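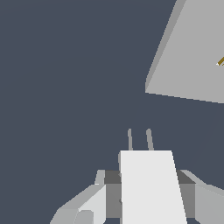
Unit 2: Trying out a simulation kit before you buy the arm
Introduction to Robot Handling, course handout

This unit is built on the Dronier Bench Kit, a software package that gives you a simulated arm, a two-finger gripper and a set of practice tasks. I have wanted to teach with something like it for years, and I'm very happy we finally can! Our lab has one real arm and a long sign-up sheet. With the kit, everyone gets an arm, and you can drive it straight into the table as often as you like.

The license covers 43 seats, enough for both sections. Please install it before the first lab session and check that it starts.

What is in the package

Scene builder: place panels, rods, blocks and bins, and set their size, weight and friction.
Arm and gripper model: joint limits and finger travel can be edited in a plain text file.
Task library: 8 tasks, from a simple reach to pulling a rod out of a holder.
Recorder: saves joint positions, finger opening and the wrist view at each step.
Replay tool: runs a saved attempt again, at any speed, from any angle.

The recorder alone would have sold me on it. In last year's course we tried to work out why a grasp had slipped by arguing from memory — now you open the file, step back through it and look.

The wrist view

Most of your lab time will be spent looking out from the wrist, along the fingers. It takes getting used to. Objects drift in from odd angles, and a flat panel can look like a huge tilted slab when you come at it from one side. Plain shading gives you few clues to distance, so a target that looks close may be well out of reach.

Some habits that help:

Move a little, then look again. A near object shifts more in the view than a far one.
Keep the fingertips in sight and judge the target against them.
Line up the direction of the fingers first, and close the distance second.
If only a stub of the target is showing, turn the wrist before you go forward.
Switch to the side view when you are lost, then switch back. Don't do the whole task from the side view, tempting as it is.

What I like, and what I don't

Setup is quick, the controls make sense, and the text files are wonderfully easy to read. You can change the finger length, save, and see the difference on the next run. I also love that the task library shows its scoring rules, so you can write your own (and you will, in Unit 4).

Contact is the weak spot. Thin rods sometimes jitter between the fingers, and a hard squeeze can send one flying. Lowering the closing speed helps a great deal. We also looked at the Grarkdale package, which handles contact better but locks its arm model, and for this course that rules it out.

The single-seat price is $615, for anyone who wants a copy after the course. The student version is free while you are enrolled.

Lab exercise

Work in pairs. Load the rod task from the library and make more than 2 attempts each, with the recorder on. Use the wrist view for all of them. Then pick your best and your worst attempt and compare them in the replay tool:

At which step did the two paths begin to differ?
How wide were the fingers open on the final approach?
Did you touch the panel, and from which side?

Write up one page per pair, with a plot of finger opening over time. Put the recordings in the Borklow folder on the course drive and bring the page to the Whitcombe lab at the start of the next session.

Reading for next time: chapter on grasp planning in the course pack, and the kit manual up to the section on friction settings.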